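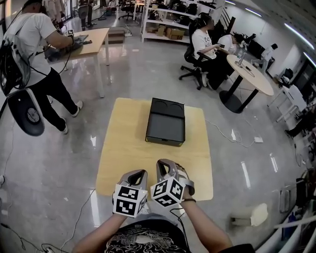

**Gate passing** is a training exercise in association football in which pairs of players score by playing the ball to each other through small goals, called gates, set out across a marked area. It is used mainly to practise short passing, receiving on the move and finding space away from other players. Coaches also use it as a warm-up before work on possession.

## Layout

The exercise takes place in a rectangle or square marked with flat discs. Gates are made from pairs of cones placed 2 metres apart and spread unevenly over the area, facing different directions. There are normally more gates than pairs of players, so that a free gate can always be found. Gates close to the edge are turned inwards to keep the ball in play.

## Basic form

Each pair has one ball. A point is scored when a pass goes through a gate and is controlled by the partner on the other side. The same pair may not use the same gate twice in a row. Play runs for a fixed period, often 52 seconds, followed by a rest of similar length during which pairs compare scores and agree which part of the area to use next.

A pass that strikes a cone does not count. If two pairs arrive at a gate together, the pair whose ball is nearer has the right to play first.

## Variations

### Touch limits

Players are restricted to 2 touches, one to control and one to pass. This makes the receiving player open the body before the ball arrives and look for the next gate early. Younger groups usually play without a limit.

### Blockers

One or more defenders without a ball move between the gates and close them by standing between the cones. A blocker may not tackle in the simplest version. In the harder version, known in some club manuals as the Poston game, a blocker who wins the ball changes places with the player who lost it.

### Team gates

Two sides of equal number share a single ball. A side scores by passing through any gate to a team-mate and keeps possession after scoring. Play is continuous, and the direction of attack changes with each free gate.

## Coaching points

- Weight of pass, so that the ball can be controlled in one touch
- Movement of the receiver before the passer looks up
- Use of the foot further from the ball when receiving
- Short, clear calls between partners

## See also

- Rondo
- Small-sided games
- Third-man run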